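# Review: Burkell two-arm shelf robot, two months in a small shop

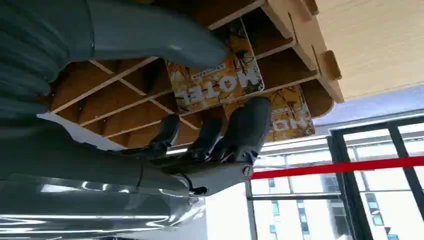 The Burkell is sold as a machine that can "keep a shelf." I run the stockroom and the front counter at a small gift and snack shop in Irnthorpe, and I've had one on a paid trial since February. I wanted to know if it could do the dull part of the day, putting things back where they go and pulling them out when the counter needs them. The plywood cubbies are a fair test, with thin dividers and narrow compartments, and a yellow MOLTEL box with cartoon art on it is the kind of thing we handle all day: light, stiff, and easy to crush at the corners if you grab it wrong. A new hire gets the hang of that in one shift. The robot took a good deal longer, and it still isn't as good.

**What you get**

The trial package is the robot, a charging dock, a tablet and a visit from an installer. Ours was Kauko Seppälä from the regional dealer in Jundport. He spent most of a Tuesday with us setting up the shelf map. You show the robot each compartment, give it a name, and tell it what belongs there. If you move the shelf even a little, you have to run the short version of this again, and we learned to put tape on the floor.

The manual is 238 pages. The first 40 pages or so matter and the rest is mostly error codes. The index is poor. I ended up searching the PDF on the tablet.

**Picking**

Picking is the better half. Ask for an item from the tablet, and the arm goes to the right compartment almost every time. Boxes with flat sides come out cleanly. Bags are worse. It pinches the top seal, and if the bag is heavy it swings and bumps the divider on the way out. Anything round is a gamble.

I kept the log running for the full trial. It recorded 2,082 pick requests. Most went through without help. The failures came in bunches, usually late in the afternoon when low sun came in and the glare got bad. Pulling down the blind fixed most of that, but the blind also makes the room gloomy for the rest of us.

**Putting back**

This is where I'd knock off the most points. Putting a box into a tight compartment means lining up the edges, and the robot tends to come in slightly crooked, touch the divider, back off and try again. It is gentle about it. In two months it damaged two boxes, both dented on a corner, and I've had human helpers do worse in a weekend. But it is slow. A row I can refill while talking on the phone takes it long enough that I stopped watching.

It also does not tidy. If a box is leaning, it leaves the box leaning. If a customer puts something in the wrong compartment, it will report "unexpected item" and wait. Sunee Phromma, who works the counter with me, clears those messages several times a day. Her view is that she spends the same minutes she used to spend tidying, only now she does it on a tablet.

**Noise, space and safety**

The arms are quieter than our drinks fridge. The base needs more floor than the brochure suggests, because you have to leave it room to swing. It stops right away when someone steps close, and starts again by itself after a pause. I never felt unsafe near it. I did get tired of it stopping every time I reached for the packing tape.

**Could it do this at home?**

Radymyr Chornovol, a friend who repairs appliances, asked me that when he came by, and we gave it some kitchen jobs after closing. It put cereal boxes in a cupboard without trouble. It put mugs on a shelf with help. It could not fold a dish towel into anything I'd call folded, and it gave up on a drawer that sticks. I would not buy one for a house yet.

**Compared with the Ionescu**

I used the one-arm Ionescu for a week last year at another store. It picks faster, but it needs the maker's own plastic bins and won't work with ordinary shelving. The Burkell works with the furniture you have, and for a shop like mine that counts for a lot.

**Who should look at it**

If you pick boxed goods from fixed shelves, and there are long quiet hours when slow work is fine, it's worth a trial. Run it overnight if you can. If your stock is bags, bottles and odd shapes, wait for the next version.

I'm extending ours by another month at the lower rate, for picking only. We'll keep doing the restocking by hand.

Rating: 3 out of 5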